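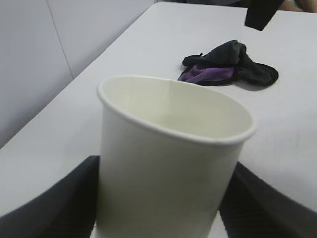
Grabner arm starter kit: worth it for a total beginner?

Print this page | E-mail to a friend

Posted by Anneliese Bauerfeind

Hello all, I've been going back and forth over the Grabner kit for weeks now and I'd love to hear from people who've had one on the bench for a while. I run a little after-school club in Nernby and we've got 400 pounds to spend, which just about covers the basic version with the wrist camera but not the upgraded fingers. The children are keen on picking things up and putting them down again (cups, toys, bits of cloth, the usual) and I'm worried the standard grip is only any good for hard, boxy things. Has anyone tried it on soft stuff? And is the setup as fiddly as people make out? I can use a screwdriver but I've never written a line of code in my life!

3 replies | 6 people found this page useful

Posted by Humley

Get it, you won't regret it. Mine took an evening to put together and most of that was me looking for the little hex key. Paper cups are a good first job by the way, but turn the grip force down before you start or you'll be buying a lot of cups.

Posted by Lutz Bauerfeind

Hello Anneliese (same surname, no relation as far as I know!). I've had the kit since October and I use it most weekends, so here's my two penn'orth.

Soft things are where I've spent nearly all my time with it. A cup is the same shape from every side, so once you've taught the arm one good approach it'll more or less do for the next cup as well. A plush is a different animal. When you bring the wrist camera in close on one like mine you get a great spread of black fleece, with a purple panel folded out on one side and a bit of yellow half tucked behind a floppy black flap, and you have to decide which of those you want the fingers to close on. My advice is to go for the thickest part of the body and leave the flaps alone. They fold over when you touch them and then the thing looks completely different to the camera.

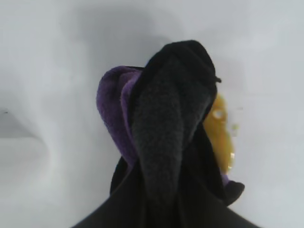
Teaching it is done by hand, you move the arm through the job and it records you, so no code needed for that part. The booklet says you can manage with a few goes, but I'd do plenty more than that with anything fluffy. Vary where you put it down as well. Dark fabric is hard work for a cheap camera: on a toy like this the black at the bottom is so dark there's hardly a fold to be made out in it, while the purple and yellow stand out beautifully against white. I do everything on a white surface for that reason and I'd tell your club to do the same.

Grumbles: the clamp is feeble, the power lead is too short, and the software forgets my settings every time it updates. I had to ring the shop about a finger that wouldn't close properly and they posted me a new one by the Friday, so no complaints there. I'd skip the upgraded fingers until the children have worn out the first pair.

Posted by Gredirley

Never used the Grabner one but I have a different make and the camera is rubbish. Check the returns policy.

Share this page (4) | Print | E-mail

Comments

Anneliese Bauerfeind: Thank you Lutz, that's exactly what I was after! Does the clamp fit a thick table? Ours are old school ones and they're real beasts.

Lutz Bauerfeind: Mine wouldn't go on my workbench, so I bought 2 cheap G-clamps and used those. Solid as anything now.

Humley: Found the hex key instructions if anyone wants them, page 4 of the booklet. It's taped inside the lid.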